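Carton and Box Sorting: Bench and Shelf

Gallery page 13

This page covers the dry goods bench: the butcher-block table, the raised shelf board and the small cartons kept on both. The earlier pages deal with the jars and the tins and are not repeated. Captions are short. Notes on layout, labeling and counting follow the pictures, and the measurements for the shelf are at the end.

The bench was laid out by Radomír Čierny. The box list is kept by Iresha Kumarasinghe, who also set the rules for which face of a carton is turned outward. Both were revised in August, when the cereal was moved from the closed cabinet to the open board.

Terms used on this page: "carton" means any small printed cardboard box. "Upright" means standing on its smallest face. "Flat" means lying on its largest face. "Side" means the narrow printed panel, which on most cereal boxes carries the nutrition table. 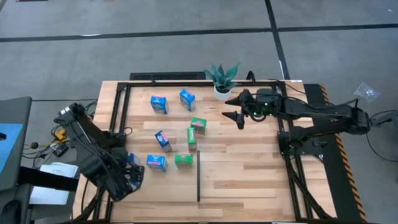 Blue and green cartons on the butcher-block top, some upright and some lying down. Potted plant at the back edge.
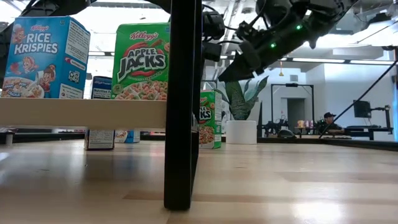

Rice Krispies and Apple Jacks on the shelf board, with low boxes in the gap underneath.

Layout

The work is divided into two levels. Cartons waiting to be sorted go on the table surface. Full-face cereal boxes go on the board, fronts out. The gap under the board is reserved for low boxes that would be hidden behind the tall ones if they were kept on the same level. Anything taller than the gap goes on the board or goes back to the cabinet. Boxes are not laid across the ends of the board.

Two rows on the board are allowed. The back row is for duplicates only. If the back row holds a product that is not in the front row, it is moved forward at the next check, even if that leaves the row uneven. In-ho Hyun has proposed a stepped riser for the back row. It has not been built. The board would need a stop along the rear edge first.

Sorting order

1. Sort by main color of the front panel.
2. Within a color, sort by height, tallest to the left.
3. Within a height, sort by date, earliest to the front.
4. Set aside any carton with a crushed corner or an open flap.

Color comes first for speed. It is a poor guide to contents, and two blue boxes may hold different things, so the label is read before the carton goes on the list. Green has caused fewer errors than blue in this system. Red and yellow have their own section in the cabinet and are not sorted on the bench.

A carton found on its side is stood up before it is sorted. Small cartons stood on the narrow end tip easily when the neighboring one is pulled out. Leave a finger width between them. On the board the spacing can be closer, as the larger boxes have a wider base.

Labeling

Shelf labels are the Stirkia paper type, 33 mm high, printed in black. Adhesive labels were tried and left residue on the wood. The paper type is held in a clip and can be changed without tools. Product names are written as they appear on the front panel, with no abbreviations. Kvido Halás asked for the weight to be added on a second line. This will be done at the next reprint.

Cartons themselves are not marked. Earlier practice was to pencil the date on the top flap, but the pencil did not show on dark printing.

Surface care

The butcher block is wiped with a damp cloth and dried at once. Oil is applied twice a year with the grain, Sandero clear, thin coat, left overnight. Cartons must be off the table for the whole of that time. Oil wicks into cardboard and the stain does not come out. The board is treated the same way, underside included.

Light scratches are sanded with 2000 grit paper only after the coarser grades have been used. Going straight to the fine grade polishes the scratch and leaves it visible.

Plants are watered at the sink and returned once the pot has drained.

Shelf measurements

Clearance under board: 77 mm
Label height: 33 mm
Board finish: oil, no varnish
Rear stop: none fitted
Label clips: Lusau, short pattern

The clearance is measured at the left end. Ľubomír Doležal measured the right end separately and got the same figure. Corrections to the table should be sent to Iresha with the page number. The list for the tins uses a different column order and should not be merged with this one.

Page last revised 6th October.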